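The Green One

The bus to Maton left at 8 and Saqib Durrani had until then to get the clothes right.

He had spread the black cover over the long table that afternoon and pulled at the corners, but it still had wrinkles in it. It was vinyl and it kept the marks of however it had been folded before. His father would have noticed that first. His father had pressed and folded clothes for other people in a shop on Jardine Street, and he used to say you started with the table. If the table was wrong, the shirt on it was wrong too.

Saqib had not folded anything properly in years. He had a drawer at home that he pushed things into and then leaned on.

But his sister had called on Monday night. She was in Maton, nearly 800 miles from anybody they were related to, and she wanted the things from the hall closet. There was the red one and the green one. She didn't want them mailed.

"They'll come in a bag all crushed," she said.

"I'll bring them, then."

"You'll crush them yourself."

"I won't," he said.

He had said it too quickly, and she let it go by, and they talked about the price of the bus.

The red one had gone all right. It was folded and sitting on the white table in front of the woven screen, with the snack can standing behind it. The green one was the trouble.

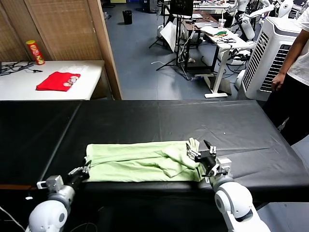 It was a thin cloth and it slid. One end would lie flat and then the other end would bunch up, and when that end got fixed the first one moved. Saqib had on a white T-shirt and black pants, which was what he meant to travel in, and he didn't want to change again before the bus. He looked at the clock on his phone. It was a little after 5.

Their mother had bought the green one in Drivmont, on a trip the two of them took with her when Saqib was in eighth grade. She bought it off a rack outside the store because it was on sale and because she said the color was like the inside of a cucumber. She wore it that same evening to dinner and got soup on it. She washed it in the motel sink and hung it over the shower rod. In the morning it was still damp and she wore it anyway, with the car windows down, all the way home.

He had told that story at the funeral, and his sister had come up to him afterward by the coats.

"It wasn't soup," she said.

"What was it?"

"It was gravy. You always say soup."

He had been a little angry about that for four years. He could see now that it was a dumb thing to be angry about, but it had stayed with him. She had gone back to Maton the next day. They called each other on birthdays.

He tried to remember how his father did it. There was something he did with the side of his hand, a long stroke from the middle out, and he never did it twice. Then the sides came in, and then the bottom came up. When the shop was slow he would do it for Saqib with a dish towel and then shake it out and make Saqib do it. Saqib's towels came out fat in the middle. His father would set them on the shelf with the others and leave them there, and the customers could see them from the counter. A woman from the Bosora bakery asked about them once.

"Those are my son's," his father told her.

He didn't say anything more than that. Saqib had been standing behind the steam press and he had stayed there until she left.

By a quarter to six the cloth was smaller, at least. It was down to a kind of rectangle, though the edges didn't meet and the layers had air in them.
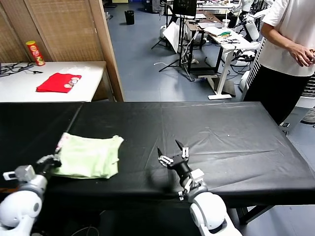
Saqib clasped his hands in front of him and waited before he did anything else. He thought about calling her. He could ask her which way she wanted the print to face -- whether it should be on the outside where she would see it when she opened the bag, or tucked in so that it wouldn't rub. It was a real question. He got the phone out and called.

"Did you miss the bus?" she said.

"It's not till eight. I wanted to ask you about the green one."

"What about it?"

"Do you want the print in or out?"

She didn't answer right away. He could hear water running on her end, and then it stopped.

"How did Dad do them?" she said.

"Out. So people could tell what they were picking up."

"Then do it out."

"It's not coming out very flat," he said. "It's sort of fat in the middle."

"Like your towels."

He had not known that she knew about the towels. She would have been away at school for most of that.

"He wrote me about those," she said. "He said he had them up on the shelf and he wasn't going to take them down."

Saqib looked over at the red one on the white table.

"It might have been gravy," he said.

"It was gravy," his sister said. "What time do you get in?"

He read her the time off the ticket and she said she would park by the side door, where it was free for the first half hour. Then she said to bring a sweater. He told her he would, and after they hung up he went to find the bag.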